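The letter from Gutanholm said that Ljubica Obradović had inherited an island, or at least the part of it that stayed above water in June.

She read it twice at the kitchen table. It was dated 18th January and signed by a lawyer named Þorgeirsson, who regretted her loss at some length. Her loss was a great-uncle she had met once, at a wedding, where he had corrected her pronunciation of his name.

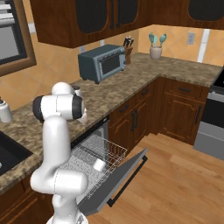 There were conditions. The heir was to live on the island for 30 days a year and keep up the lighthouse, which had not been lit since the shipping lane moved. She was also to feed the goats. The letter put the goats at 300 and then, in a footnote, declined to be held to it.

She called Þorgeirsson.

"Is there any money?" she asked.

"There is an account," he said, in the tone people use for a cousin in prison. "It holds 2,254 kronor. The ferry has a claim on most of it."

"And if I say no?"

"Then it passes to the Zudari family."

Ljubica had never heard of the Zudari family, but she found that she already disliked them.

"What do they want with it?"

"They have always felt the goats were theirs."

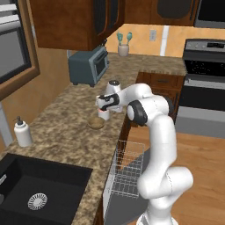
She told him she would think it over, and went to bed, and thought it over until 2 in the morning. She had a good job at Vodus, writing apologies to people whose water had been shut off. She had a dentist she liked. She had no feelings about goats of any kind.

In the morning she called back and asked what they ate.

"Everything," said Þorgeirsson. "Your great-uncle's will is a photocopy. I'll send you the ferry times."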